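Brilov Home Notes
Surfaces > Tables

Cleaning a matt white tabletop

Applies to matt and satin white tops such as the Cleltari desk range. It does not apply to oiled or waxed wood. Glossy tops can be cleaned the same way, but the streaks described in section 3 show more and the drying pass has to be repeated.

Matt white shows two kinds of mark. Grey smudges lie on the surface and come off with water. Brown or dark specks are usually dried drink, glue or ink, and need a few minutes of contact with detergent. Look at the top from a low angle, with the light coming from the far side, before deciding which you have. Shading near the wall is often mistaken for dirt - wipe a small patch with a white cloth and check the cloth.
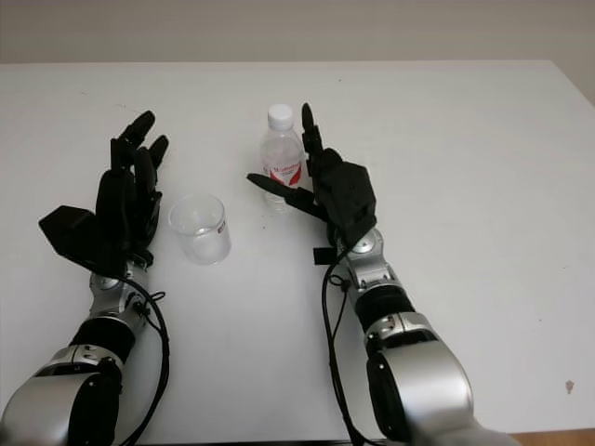 1. What you need

Purified or distilled water, 200 ml
Washing-up liquid without colour or hand lotion
A small bottle with a screw cap
Two white microfibre cloths, one for washing and one for drying
Cotton buds

Tap water is acceptable in soft water areas. In hard water areas it leaves a pale ring round each drop, visible on white only when the light is low but easy to feel with a fingertip.

2. Mixing and storing

Pour the water into the bottle first and add 16 drops of washing-up liquid. Close the cap and turn the bottle over slowly a few times. Shaking makes foam, and foam takes a long time to rinse off a matt finish.

Glass is preferable to thin plastic for keeping the mixture. Choose a bottle that stands upright without rocking and has a cap that closes fully. Wash it out with hot water and let it drain upside down before filling. Write the contents and the month on the label, and discard whatever is left after a month. Never store the mixture in a drinks bottle.
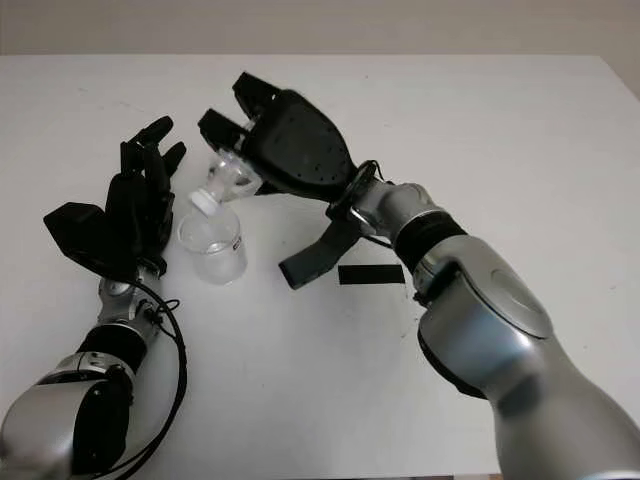
Small clear glass bottle with a white screw cap.

3. Cleaning

Dust the top dry. Grit left under a damp cloth will polish the matt finish into shiny arcs that cannot be removed.

Dampen the first cloth with the mixture and wring it out. Work from the back edge towards you in straight, overlapping passes. Turn the cloth to a clean face after each pass.

For specks, wet a cotton bud, hold it on the mark for roughly two minutes and lift. Repeat if needed. Do not use melamine sponges, scouring powder or acetone.

Wipe once with purified water alone, then dry with the second cloth.

4. Drinking water on the table

Bottled purified water does well for the rinse. Check the wording on the label: mineral water and spring water contain salts and will mark the surface much as tap water does. Keep the bottle capped between uses, and pour onto the cloth, never onto the table.

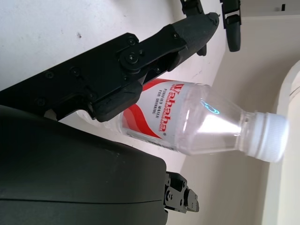
Lebrun writes: I followed section 3 on a satin top and the rinse left faint lines along the front edge. Second rinse made no difference. Is that the water or the cloth?

Reply: Most likely the cloth. Fabric softener leaves a film on microfibre. Wash both cloths at 60 degrees without softener and repeat the rinse and drying steps only.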